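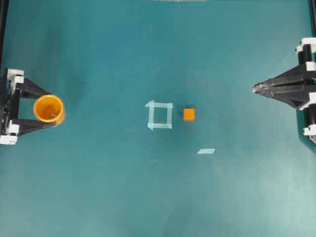 Open day at the Gillon pottery works

I'd been meaning to go to the Gillon open day for years and something always got in the way (last year it was the boiler, the year before that a wedding), so when Svenja Berchtold rang in July and said she had a lift going, I said yes before she'd finished the sentence.

We got there just after the gates opened on Friday, August 29, 2025, and the car park was already a muddle. If you go next time, park by the chapel and walk down. It's a steep lane but you come in past the old clay pits, all full of reeds now, and you miss the queue completely.

Tours go out in groups of 20. Ours was led by Andri Moser, who has been in the glaze room most of his working life and talks very fast, I think because he is used to talking over the mill. We began in the slip house, where the liquid clay gets stirred in big sunken tanks. It smells like a riverbank in there! Then up a flight of iron stairs to the casting benches, where a woman was emptying plaster moulds one after another without even looking at her hands. I could have stood there all morning.

The kilns were what I'd come for. There are 3, and only the smallest was running. Andri told us they take the everyday ware up in stages and then leave it well alone, and that opening the door too soon has cost them more pots than anything else. A little boy asked if you could cook a pizza in it. You could, apparently, but you'd have to be quick about it.

Lunch was in the yard. Long tables, potato salad, sausages, and a plum cake from the Steiner bakery that had gone by the time I'd found my purse. Svenja had got two slices, so I was all right.

In the afternoon we had a go on the wheels with Selina Schwaiger. Mine was meant to be a bowl. It got wider and wider and then lay down — she scraped it off very kindly and gave me another lump. The second one stood up, a bit lopsided, and they'll fire it and post it on for a small charge.

The seconds shop is at the back, past the packing room, and it was a proper scrum. The Luletti range had a whole wall, mostly jugs and butter dishes with wobbly lids. I bought two jugs and a pie dish I don't need. Svenja held out for a soup tureen and carried it on her knees all the way home, with the seat belt round it.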